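Since November the arm at Birlow has done the processor work on the old towers, and I've gone from bench work to loading fixtures and watching it. We had 94 cases on the list this week.
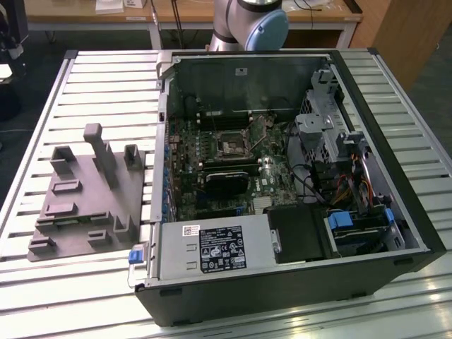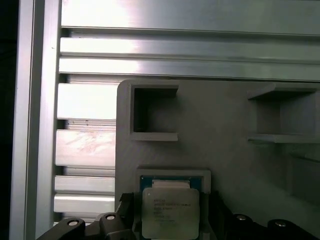
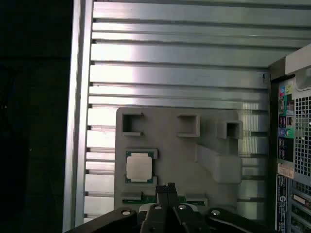
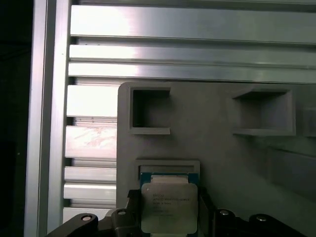

My wrists feel better and the day feels longer — I used to talk more. Pay is the same. The night crew lost one bench.

Allwood wrote in to say their shop went through this too, and the people who stayed ended up doing mostly paperwork. I do 3 forms a shift now.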